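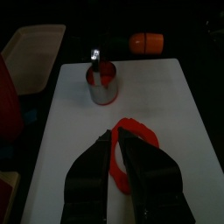 Soudabeh Kazemi has maintained the water meters at Groltby for most of her working life, and she does not think much of the way small utilities report leakage.

"They take what went into the network, subtract what was billed, and call the rest leakage," she says. "Half of that number is usually metering error."

Groltby has 2514 service connections. When Kazemi started the audit, 2507 of them had a working meter. The other seven were being billed on estimates, some of them carried forward from previous tenants. Two belonged to a car wash.

Her method is slow. Each zone is isolated at night, between 2 and 4 a.m., when legitimate use is lowest. The inflow is logged at one-minute intervals and compared against an allowance for household night use. Whatever remains is treated as leakage until a crew can show otherwise.

"The allowance is where people cheat," Kazemi says. "If you set it high, your leakage looks excellent. We set ours from our own readings, and we write down the date and the zone so somebody can argue with it."

The worst zone was Ulgate, an area of older cast iron main on clay soil. Night flow there ran about 34 percent above the allowance through November. The crew walked the line with listening sticks and found nothing on the main itself. The loss was in the service pipes, mostly at the fitting where the pipe meets the stop valve.

Troels Ingvarsson, who ran the excavation work, says the fittings had been overtightened. "You see a flattened washer and a hairline crack on the same side. It will hold for years and then weep. A weep makes very little noise, so the stick is no use to you."

He now replaces the whole fitting when a crew has the ground open, even if only the washer has failed. The part is cheap - the digging and the road repair are what cost money.

Neither of them is keen on lowering pressure as a first step, although the neighboring utility at Bredska has done it. Kazemi accepts that lower pressure reduces the loss from every existing hole. She would still want the zone measured before the valve is touched.

"Otherwise you have changed two things and can explain neither," she says.

The next zone to be isolated is Cosgrove, which has two feeds and a boundary valve that does not close fully. The valve is to be replaced on Friday, and night logging will start after that.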